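Kunham district wants to drop the late school bus in May

plattner_d: The notice says 186 kids ride it. I'd like to see who counted.

hawi.d: My son's on it. It's full past Trolluvside.

plattner_d: Full one evening, maybe. Show me a month.
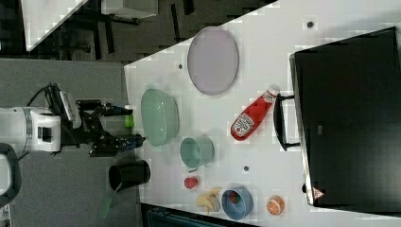 Lavender plate and mint-green bowl on a white table

admasu13: They had money for a new sign. I don't buy the budget story.

hawi.d: The sign was a grant, different pot.

admasu13: So they say.

Recent threads
Dendance Elementary lunch prices
Who is running for school board?
Lost trombone, Kunham Middle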